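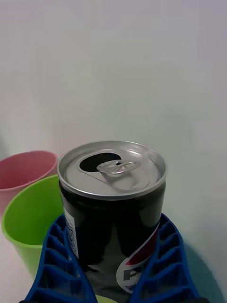

My plan review took three hours, and two of those were spent on the shower chair.

For anyone new to disability funding, a review is where you explain to a stranger that the thing you couldn't do last year is still a thing you can't do. You bring paperwork. I brought 47 pages, including a letter from Hüsnü Tokgöz, my occupational therapist, who writes the way other people file lawsuits.

The reviewer was pleasant. She wanted to know why I'd left $3,084 of my support money unspent. I said the agency in Nevwood had sent me four different aides since July and three of them quit before I'd learned where they parked. You can't spend hours on a person who isn't there — I have tried, and the billing portal gets upset.

She typed for a long time. Then she asked about my goals.

Last year I put down "increased community participation," mostly because it was on the sample form. This year I said I want to take the bus to Flernitz by myself, eat a bad sandwich, and come home. She asked if she could write that exactly as I'd said it. I told her to leave in the sandwich.

The decision comes by mail in a few weeks. Hüsnü says to keep a log of every canceled shift until then, so I bought a notebook. First entry: 8 a.m., canceled, flat tire.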